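Home Archive Bricks & Bits Recipes About Contact

Blog > Bricks & Bits > Sorting

The great color sort, part whatever

Wednesday, February 18, 2026

So I have reached orange. If you've been following along since November you know I bought a tub of used building bricks from Beverley Dunstan, whose kids are grown and gone, and that I've been picking away at it on and off all winter. She swore there were 1000 pieces in there. I believe her, and my knees believe her too (I started out on the floor, big mistake).

White took forever. Gray took longer, mostly from me stopping to decide whether two grays were the same gray. Blue was fun! Then I got to orange and it went so quickly that I almost felt cheated. I don't remember ever having orange bricks as a kid, we were strictly a red and yellow house, so I was pretty excited to see what shapes would turn up.

My method, if you can call it that, is to pull one color at a time out of the tub and tip it into a shallow tray. I used to use cereal bowls and it drove me nuts, everything slid down to the middle and I kept missing the tiny ones. In a flat tray you can push stuff around with one finger and see it all. And a tray in a strong color helps so much. Orange on blue practically shouts at you.
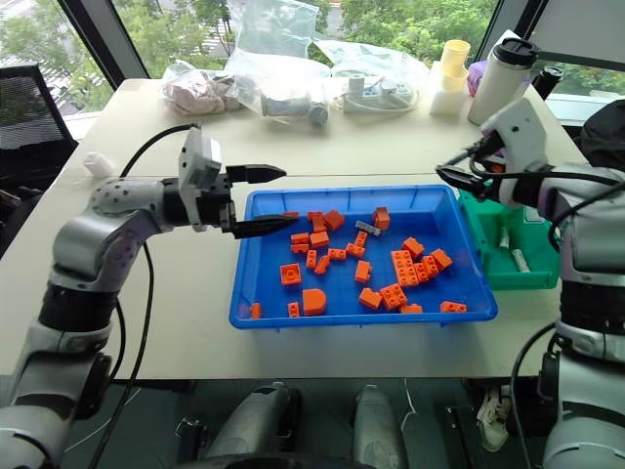
Should you sort bricks by color or by shape?

Shape, if you plan to build from the collection a lot, and color if you mostly want it to look nice or you're putting old sets back together. Finding one small brick in a bin of the same color is a lot harder than finding one color in a bin of small bricks.

I know, I know, and I'm doing color anyway. Cuiping Ding (she of the very beautiful craft closet) has been telling me to go by shape since before Christmas and she is completely right. But I like the colors! I'll do the shapes inside each color afterward, so plates with plates, slopes with slopes, and one little box for the oddballs. There's a rounded dome piece in orange that I'm already weirdly attached to. Also a gray brick got in with the orange, so apparently I wasn't finished with gray after all.

For storage I'm still going back and forth. I had 12 lidded boxes left over from my bead phase and they're nearly all spoken for. The Clonley drawer unit I wanted is 38 dollars, and I keep putting it in the cart and taking it out again. Cuiping says zip bags inside a shoebox work fine. They do, but then I'd never open them, I know myself.

Three colors to go: red, yellow and green. Green has all the little leaves in it, so I'm saving it for a weekend with bad weather and a big pot of coffee. If anyone has a good trick for washing old bricks without losing the small ones down the sink, please leave it in the comments, I'm going to need it by next week.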